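Home | Projects | Reports | Staff | Contact

2020-04-19 – Shabnam Warraich

Early release software on student handsets: project report

The project examined whether pre-release versions of the Seliteo phone system could be used for everyday work by students at Tristthorpe. Witel lent two handsets, and the test builds were installed in line with the guidance issued to registered testers.

Faults were recorded in a shared log over six weeks. The log held 597 entries at closure, most of them concerning battery drain, delayed messages and the keyboard failing to appear. Entries were sorted by severity under the Ghumman scale – a method already taught in the second year – and repeats were merged before analysis.

Calls and text messages remained dependable throughout. The calendar did not, and appointments were lost after both updates. It is recommended that testers keep a second phone for personal use and make a full copy of their data before each new build.

A further round of testing is planned for June, subject to the loan of the handsets being extended. 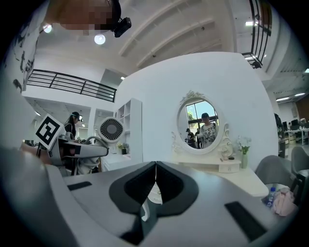
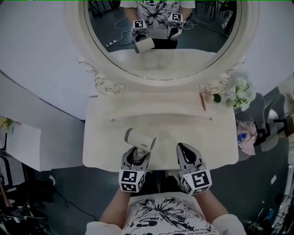 First picture: ceiling lights overhead. Second picture: a small white hair dryer held over a white vanity table.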